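Working papers > Housing and interiors > Small tables, big claims

We use cookies to remember your reading preferences. Accept all | Manage settings

4.2 What gets put on a small round table

The Ilinen guidance on shared sitting rooms makes a strong claim: that a round side table "draws seating towards it" and so turns a large room into several small ones. The claim has been repeated in two later handbooks, Farik and Slanina, each citing the one before. We could find no measurement behind any of them. Our own returns, 221 in all, came from people who looked after a furnished common room and were asked what was on their small tables in the early afternoon. Of these, 130 named reading matter first. Drinks came a long way behind, which ought to worry anyone who sells such tables as coffee tables.

It would be easy to read too much into this. A book lying on a table may be in use, or it may have been left there in spring. The returns cannot tell us which. They also say little about objects that have no business on a table at all, such as pictures waiting for a nail, which several people mentioned in the margins of the form and which we had not thought to ask about.
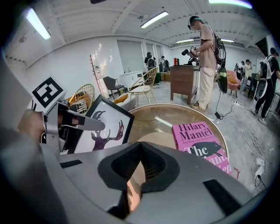
Figure 4. Glass-topped round table with a Hilary Mantel book, and a framed antler silhouette held beside it.

The handbooks treat the surface of the table as fixed and its contents as passing. We doubt the second half. In our returns the same kinds of thing come up again and again, and they are flat, light and easily forgotten. Whether the shape of the table has anything to do with it is another matter. A square table of the same width would hold the same book, and with rather more room to spare at the corners.

The question of glass deserves a sentence or two. Slanina recommends it on the grounds that the floor stays visible and the room feels larger. Feeling larger is a hard thing to test, and Slanina did not test it. What can be said is that a clear top shows whatever is beneath it, and that a polished one throws back the ceiling lights, a nuisance to anyone trying to read there.

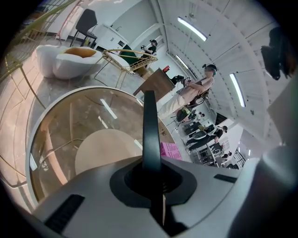 4.3 Do chairs gather round the table?

Here the evidence is thinner still. The Drokau survey, with 744 rooms on its books, is the only large source, and it recorded chairs by type without recording where they stood. We therefore went back to 30 of our own respondents and asked for a rough floor sketch. The sketches varied a good deal in quality (one was drawn on the back of a seed packet), and we would not hang much on them.

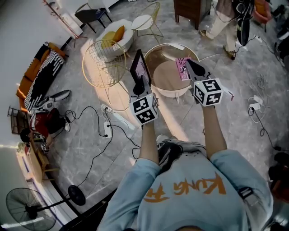 Mixed seating is the usual defence of the gathering claim. If the chairs differ, the argument goes, people will drift to the one they like and the table will hold them together. Yet a room can have a gold wire chair, a bowl-shaped armchair with a yellow cushion and a white-seated chair all on the far side of one small table, with an orange sofa along the wall, and this tells us only that there is plenty of choice. It does not tell us that anyone drifts. Several of the sketches showed much the same loose arrangement, and in most of them the sofa had been pushed against a wall and stayed there.

We would accept a weaker claim: a small table gives people somewhere to put a magazine down. Anything beyond that needs somebody to watch a room for longer than an afternoon, and to write down who moves what. Until then the Ilinen wording should be quoted with its source, and its source should be described as an opinion.

Comments (3)

shelfwatcher
Fair enough on the citations, but our common room did change when we swapped the long table for two round ones. People sit in fours now.

Pem
Did you ask about lamps? Ours has a lamp on it and nothing else fits.

oldoak44
The bit about glass is right. We got rid of ours in November. You could see every crumb on the floor through it.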